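**The Lamp at Plaltberg** is a children's mystery novel by Bernadette Lynch, with drawings by Aoife Ó Gríofa. It is the fourth book in the *Rurus Costello* series and runs to 322 pages, which is long for readers of eight to eleven.

## Plot

Rurus Costello, a school detective with no solved cases, is sent to stay with an aunt in the harbor town of Plaltberg. The lamp from the old lighthouse goes missing on his first night. He blames the baker, then the baker's dog, then his aunt. The thief's name appears in chapter two, and most readers will have it well before Rurus does.
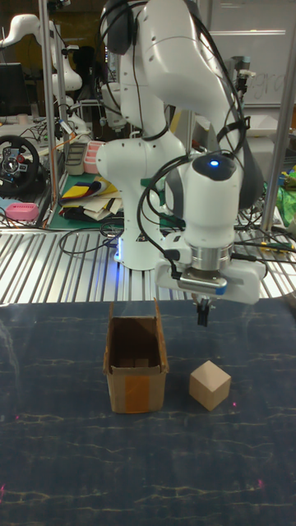 A second thread, about a coded letter from the island of Flollositz, is dropped after chapter nine and picked up again only in the last pages. Lynch has said the gap was planned. The early draft ran to 466 pages, and cutting seems a likelier cause.

## Publication and claims

The jacket calls the book "the case that stumped 1,000 classrooms." No source for the figure has been given. The publisher's catalog also lists it as a best seller, without saying on which list or in what year.

Ó Gríofa supplied 34 drawings, fewer than in the third book. Several are maps of the town – and two of them disagree on where the lighthouse stands. Fans have treated this as a hidden clue, though nothing in the text supports the idea.

## Reception

Reviews were mixed. The jokes were generally liked, the ending less so.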